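The story I brought to the May reading was supposed to be two pages and have a ghost in it. It has a computer in it. I hope that's okay with everybody.

**Standby Power**

My uncle left me a desktop computer, a box of road maps, and a coat that fit nobody in the family. The maps went first. The coat I wore to the bus. The computer sat under my kitchen table for 13 months, and I used it as a footrest, and I'd say we got along fine that way.

Then the letter came from Flekent Storage, very polite, saying that my uncle's unit was being closed and did I have the passcode for the door. I did not have the passcode for the door. But I knew the man. He never wrote a thing on paper if he could type it, and he never typed it anywhere except on that machine.

So up it came onto the table. I pressed the button and nothing happened, and I pressed it again, longer (as if it hadn't understood me the first time), and then I went and found a screwdriver.

I had never looked inside a computer before. I guess I expected it to be fuller! There was a big green board with tiny white writing all over it, like somebody had labeled a city for ants, and four long black slots in a row with nothing in them that I could see. I didn't know what went in the slots. I only knew that a row of slots like that looks like a toaster, and a toaster without bread isn't going to make you breakfast.
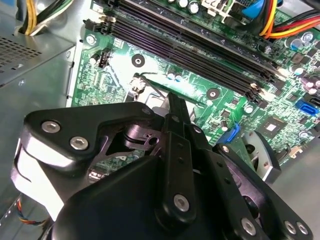
*Stonside Library Fiction Club, Tuppence Table*

I called the repair place on Brophy Street and described it to the woman who picked up.

"Four slots," I said. "Black. Little beige clips on the ends."

"That's your memory," she said.

"There isn't any."

"Well," she said, "then it doesn't have any memory," and I had to put the phone down on the counter for a second, because my uncle, the last winter, hadn't had much either. He called me by my mother's name. He called the dog by mine. He could still tell you the bus fare from 1971.

She wanted to know if I was still there. I said I was. She said memory was cheap, old memory especially, and she had a drawer of it, and I should bring the whole thing in if I could carry it.

I could carry it as far as the bus stop. After that a kid with a skateboard helped me, and we rolled it the last 15 blocks like a queen on a parade float, me in the coat, holding on with both hands.

The woman on Brophy Street had the side off before I'd finished saying hello. She went quiet, the way mechanics do. She touched the gray box with the yellow and black wires coming out of it and asked how long it had been since anybody turned it on, and I told her about the footrest. She didn't laugh, and I liked her for that.

"Power supply, too, maybe," she said. "Let me get it out where I can look at it."

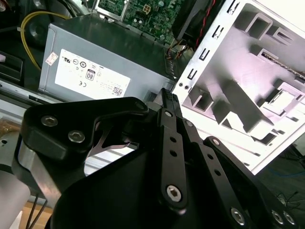
*Stonside Library Fiction Club, Tuppence Table*

It had a label on it as crowded as a passport, all stamps and little circles. I asked her what the 80 was for. She said it was to do with how much of the electricity gets used and how much just turns into heat. I said I'd known people like that. She said who hasn't.

She found me two sticks of memory in the drawer, and then a different gray box from a shelf, and I sat on a stool in my uncle's coat and ate a granola bar that I'm fairly sure was his. I had been braced for it to cost 300 dollars. She wanted forty, and the old box for parts.

When the screen came on it asked for a password, naturally. I tried my mother's name. I tried the street. Then I typed in the dog's name, and in we went.

There was one file on the desktop. It was called TARIK, and I don't know any Tarik, and neither does my mother. Inside were the door code for the storage unit and a single line underneath it: *bring the coat, it's cold in there.*

I buttoned it up and asked the woman which bus went out to Flekent.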